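# Wiping Down

Cameron Kinnear came into the shop by the back door at ten past six with a thermos under one arm, and the first thing he did was look at the tables.

He couldn't help it. For nineteen years he had looked at tables before he looked at anything else. The Esisley was a lunch place, soup and sandwiches and a pie if the pie person had shown up, and a lunch place lives or dies by whether your sleeve sticks when you lean in to hear what your sister is saying.

"Well?" said Ogilvie, from behind the counter. She was slicing onions and crying freely and cheerfully, the way she did every morning. "Did it do them?"

"Hang on," said Cameron. He bent down until his eye was level with the nearest top and looked along it toward the window. It was November and barely light, so he clicked on his phone and laid the beam flat across the wood.

"It did them," he said. "It did this one, anyway. Come and see. Oh, come and see!"

Ogilvie put down the knife and came around, wiping her eyes on her shoulder.

The thing that had done them was parked by the coat hooks with its two arms folded in. The maker was called Nollbridge and the model was a Stokimo, and the two of them had been calling it Stokimo as if it were a new hire, which in a way it was. It had been there three weeks. In the first week it had cleared no tables at all, because it had decided that the salt shakers were part of the furniture. It wiped around them with great care and left a perfect little ring of crumbs at the foot of each one.

In the second week it had learned salt shakers and forgotten soup spoons.

Cameron loved it. He knew he was supposed to be worried, and his daughter had sent him an article saying so, but he had wiped those tables every working night since he was thirty-eight and his right shoulder made a noise like a bag of gravel. He had no romance about the job. What he had was opinions, hundreds of them, about how it ought to be done, and in all those years this was the first coworker who had wanted every single one.

"With the grain," he'd told it, the first night, feeling silly.

"Which direction is the grain?" it had said.

And he'd shown it! He had stood there with his finger on the wood and traced the lines, and the gripper had come down beside his hand, slow as a cat, and followed along.

"So what do we have it do tonight?" Ogilvie asked. She had her palm flat on the tabletop and was rubbing it back and forth. "It's better than mine, this. I'd have left a streak."

"Tonight's the full close," said Cameron. "Clear, wipe, chairs up. I want to see all three in a row with me sitting down."

"You won't sit down."

"I'll sit down."

The day went by in the ordinary way. The pie person showed up. A man in a yellow raincoat sent back a tomato soup because it tasted of tomatoes, and a table of six nurses stayed until nearly three and tipped like sailors. Cameron bused and poured and carried, and every time he passed the coat hooks he gave Stokimo a nod.

They locked up at four. He left the tables exactly as the last customers had left them, which went against everything in him, and he sat down in the chair by the register with his thermos.

"All right," he said. "Full close, please."

The Stokimo unfolded. It rolled out to the nurses' table, where it stopped and hummed, and then the left arm went out and picked up a water glass.

People who haven't watched one of these work always ask about speed, and Cameron had stopped minding the question. It was slow. He could have cleared that table in the time it took to lift two glasses. But he'd seen how slow it was three weeks ago, and this was something else. It went straight to the glass. It closed on it gently, and the glass didn't squeak, and it was over the bus tub and down inside it without a click. Then another. It took the bowls one at a time, level, so that the last half inch of broth in each one only trembled.

"It's doing the bowls," he called to the kitchen.

"I can hear you grinning," Ogilvie called back.

A paper napkin gave it trouble. Napkins always did. It pinched the air above it, thought, came down a little lower, pinched the air again. Cameron had both hands clamped between his knees to keep from getting up. On the fourth try it did something he had never shown it and had never thought of — it slid the napkin to the edge of the table with the side of one finger until half of it hung over, and then simply took hold of the part that was hanging.

"Did you see that?" he yelled. "Did you see what it did with the napkin?"

Ogilvie had come out with a dish towel. She had seen the end of it. "That's how I pick up a dime," she said.

"That's how everybody picks up a dime!"

The tub was full and the nurses' table was bare, and the machine reached out over it again and held still, looking for anything it had missed.
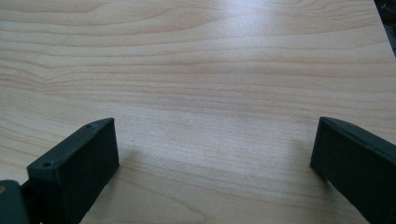

"Go on," Cameron said under his breath. "You got it all. Go on."

It fetched the cloth from the hook on its own side. It dipped the cloth, wrung it by twisting one wrist against the other, which Cameron thought was the handsomest thing it did, and laid it down at the far left corner. Across with the grain, lift, back. Across with the grain, lift, back. When it came to the edge it ran the cloth along the lip, underneath too, where jam goes to hide. He had told it that once, eleven days ago, while he was thinking about something else.

"You told it about the jam," said Ogilvie.

"I told it about the jam," said Cameron, and had to look into his thermos for a minute.

The second table went the same way, and the one by the window. On the two-top near the restroom it met a puddle of spilled syrup, wiped it, and made a much larger and thinner puddle of syrup. It went over the place again with the same cloth and now the whole tabletop shone like a skating rink.

"Rinse," said Cameron.

"You said you were sitting," said Ogilvie.

"I am sitting. I'm sitting and saying rinse."

The machine rinsed. That was fair, he thought; he had never covered syrup. Syrup needed hot water and a second cloth, and a fingertip check at the end, and he wasn't sure how you would teach a fingertip check to something with fingers like those. Could it feel tacky? He had no idea. He wrote SYRUP on the back of an order pad and underlined it.

Then came chairs.

He had been dreading chairs. A chair at the Esisley went up seat down, with its legs in the air, and there was a knack to it that lived in your hip. The Stokimo had no hip. It took hold of the first one by the back and the front rung and raised it, and for a second the chair hung there sideways over the clean wood, and Cameron was on his feet. He couldn't have said how he got there.

It turned the chair over. It lowered it. One edge of the seat touched down and then the other, with a small double knock that he knew as well as his own doorbell.

"Ha!" said Ogilvie, and snapped the towel.

It did the second chair, and the third. The fourth it set down too near the edge, and it let go, and the chair leaned out and thought about it and went. It hit the floor with a bang that shook the spoons in their rack. The machine stopped with both arms out.

"A chair has fallen," it said.

"Yes, I noticed that," said Cameron. He went over and picked it up and looked at it. One of the feet had lost its felt pad, but that pad had been coming loose since summer. "Is there a message for this? What do I do, do I call them?"

"You could just show it," Ogilvie said.

So he put his hand on the tabletop, a hand's width in from the edge. "The seat comes to here," he said. "Not out there. Here. If you can see the whole edge of the table past it, you're fine."

"May I try the same chair?"

"Sure. Sure, have it back."

It took the chair from him. He felt the moment when its grip was on and his wasn't needed, and he held on a bit past that, and then opened his fingers. Up, over, down. Knock, knock. All along the side of the table there was a hand's width of pale wood.

He checked the clock when the last chair was up. An hour and forty minutes. He used to do it in twenty-five with the radio on. Ogilvie saw him looking and didn't say anything, just pushed a plate of pie along the counter in his direction, with a fork already in it.

"It's not there yet," he said, with his mouth full. "I'm not going to tell anyone it's there. You couldn't leave it alone with the syrup. And if we had a dinner crowd coming in after, forget it."

"No."

"But it did the jam. And the napkin! I didn't teach it the napkin, where did it get that?" He waved the fork at the dining room, at all the upside-down legs. "I went up there once tonight. Once. I thought it'd be ten times."

"Twice," said Ogilvie. "You jumped when it did the first chair."

"I didn't touch anything, so that's free."

She laughed and went to turn off the soup wells. The Stokimo had hung up its cloth and was rolling back toward the coat hooks, going wide around the two-top with the syrup. Cameron watched it pass. He scraped up the last of the pie, carried his plate to the sink, rolled his shoulder out of habit, and ran the hot tap until it steamed.

"Before you park," he called over the water, "come back here a minute. Bring the second cloth."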